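Storing and Sorting Campaign Materials at Home After a Local Election

By Mahsa Vahidi
Nov 20, 2020

39 shares
2 comments

A city council campaign run out of a private house leaves behind corrugated plastic signs, wire stakes, door hangers, walk lists and receipts. Most of it can be used again if it is cleaned and stored properly. The notes below come from the Suvberg council race, where our household held the stock for the Soltani campaign from June until the count was certified.

Collecting yard signs

Check the local removal deadline before anything else. Ours was 7 days after the polls closed. Pull each sign with both hands low on the stake. Pulling from the panel tears the flutes, and a torn flute will not grip a stake again. If the ground is frozen or hard clay, rock the stake front to back, never side to side. Carry the panels and stakes to the car separately.

Cleaning

Lay panels on a driveway or a tarp and rinse with a garden hose at low pressure. Use dish soap and a soft car-wash brush on mud. Do not use acetone, paint thinner or a melamine sponge on the printed side; all of them lift the ink. Stand the panels on edge with the flutes vertical so the water can drain out of them. Overnight is normally enough in a heated garage. In an unheated one, allow longer and check by tapping the lower edge on a paper towel.

Stakes need a wire brush on the bottom third and a wipe with a lightly oiled rag. Straighten bent legs in a vise before bundling. 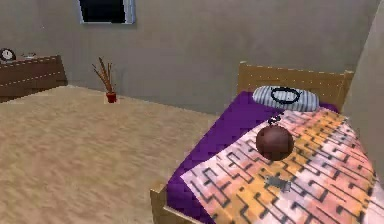 Walk lists and door hangers should be sorted indoors, away from damp and drafts. Set up one stack per precinct and keep the stacks in the order the streets were walked. A folding table works for a small ward, but with 1000 door hangers it fills up quickly and the stacks begin to lean. Clear floor next to a single bed, in a spare room with low-pile carpet, gives more usable area, and the top of a low dresser will take the stapler, the rubber bands and the master list. Keep the path to the door open. Put a sheet of cardboard under anything you intend to write on.

Remove the date and the words "Vote for" from your reuse count. Hangers that carry either are scrap unless you plan to cover them with a label. Zillance labels in the large shipping size covered our date line completely, but test one sheet for show-through before ordering more.

Storing panels flat

Stack signs flat, printed side to printed side, with newsprint between the layers if the ink is still new. Keep the stack off concrete on two lengths of scrap lumber laid across the short dimension. Put a plain board on top. Do not strap panels tightly; strapping leaves a crease at the edge that shows once the sign is back in a yard.

Avoid attics. Corrugated plastic softens and bows in summer heat, and a bowed panel catches wind. A closet, a basement shelf or the space under a bed is better.

Paper and records

Keep receipts, deposit slips and contribution records apart from the printed matter. Retention periods vary by state and by office, so ask the city clerk for the figure that applies to you and write it on the outside of the box. Thermal receipts fade — photocopy them now and staple the original behind the copy.

A shallow dresser drawer holds letter-size folders laid flat. Put filings on one side of the room and unprocessed paper on the other, or use separate drawers, and label each drawer on the inside lip.
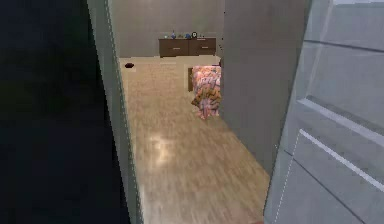 Low dresser with two side-by-side drawers, seen from the doorway.

Walk lists contain names, addresses and sometimes notes on how a resident intends to vote. Treat them as private. Cross-cut shred any list that has already been entered, and do not put whole sheets out with the recycling.

Stakes

Bundle stakes with the U ends facing the same way and tie at top and bottom. Hang the bundles from a Hunivar bracket or any shelf bracket screwed into a stud. Cap the points with a length of split garden hose.

Before the next race

Inspect the stock in June. Discard panels with crushed flutes, count what remains and give the figure to whoever places the print order.

2 comments

Shahla Rezaei: Old panels also make good drawer liners and paint shields. Score the outer skin with a utility knife, fold along the flute, then cut the other side.

Mahsa Vahidi: Agreed. Use a fresh blade, and cut with the printed side down.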